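Skarwood Match Logs: data card

Version 6 of the Skarwood match log set, released 25 August 2024. This file replaces the README shipped with earlier versions. Read the section on known problems before you compare win rates across patches.

Summary

Skarwood is a team arena game with a roster of playable heroes, two teams per match, and a ranked ladder. The set holds server-side logs from 1604 ranked matches, each played to a finish by 10 players. Matches that were abandoned, remade, or ended by a server fault are left out. The logs record hero picks, swaps, ability use, damage, healing, deaths, and objective progress. They hold no chat, voice, or video.

The set was put together to study how a hero's pick rate and win rate move in the first weeks after release. The hero in question is Ellano, a tank with a tether and a short-range shield. It can be used for other work on hero balance, but the sampling was done with Ellano in mind and the other roles are covered less evenly.

Files

matches.csv has one row per match: match ID, map, patch, start time in UTC, length in seconds, winning side, and the average rating of each team.

players.csv has one row per player per match. Player IDs are hashed with a new salt for every match, so the same person can't be followed from one match to the next. This is deliberate and we will not supply a lookup table.

events/ has one compressed JSON Lines file per match, named by match ID. Events are sorted by server tick, then by sequence number. The server runs at 20 ticks per second. To get seconds, divide the tick by the rate and subtract the setup_offset value found in the first line of the file.

heroes.json maps hero codes to display names, roles, and base health for each patch. Use the copy in this release. The hero codes were renumbered when Ellano was added, and older copies will give wrong names without raising an error.

Sampling

Matches were drawn at random from the ranked queue on two maps, Hijazi and Sastell. Hijazi is a payload map with long sight lines and one covered route on the left side. Sastell is a control map with a round center point and drops on two sides. Each map supplies half of the matches. Within a map, matches were drawn so that every rating band is present, and the top band is overrepresented on purpose. The weight column in matches.csv corrects for this. Apply it to any figure meant to stand for the ladder as a whole.

Custom games, bot matches, and the arcade queue were not sampled.

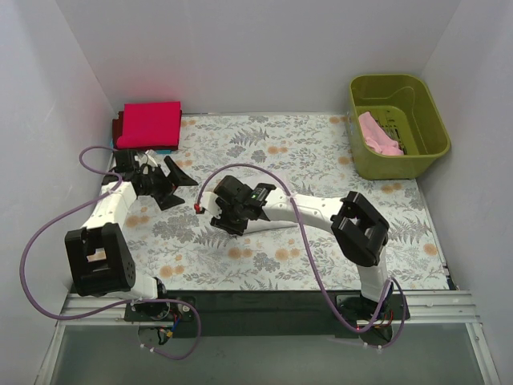

Known problems

Shield damage in the first patch is counted twice when Ellano's tether is active on the same target. The flag shield_dup marks the affected rows. Drop them or halve the value — both give nearly the same totals.

Hero swaps made during the setup phase are logged as picks. If you count swaps, ignore every event with a negative time after the offset is removed.

On Sastell, a fall from the outer ledge is credited to the last enemy who dealt damage, however long ago that was. The live game uses a time limit. We have left the raw credit in place, so environmental kills will look high for any hero with a knockback.

Healing from health packs carries no source ID in the older patches. It appears as source 0, which is also the code for the map itself.

Ratings are taken at the start of the match. Players still in placement have a blank rating and are left out of the team average. A team made up only of such players has a blank average, so check for this before you sort.

Loading

Any CSV reader will handle the two tables. Text is UTF-8, fields are separated by commas, and blank means missing. Event files should be read line by line. A few of the longer matches on Hijazi use a lot of memory if the whole file is parsed at once.

Changes from version 5

Added the weight column. Fixed map names that had trailing spaces. Removed matches that had been listed under two IDs. Moved base health from players.csv to heroes.json.

The next release is planned for November and will add ultimate charge as a separate event type. Column names in the present files will stay the same.

Terms

Free for research and teaching. Do not try to link hashed player IDs to accounts. If you publish results, state the version number and say whether the weights were applied. Report errors through the issue tracker with the match ID and the tick where the fault appears.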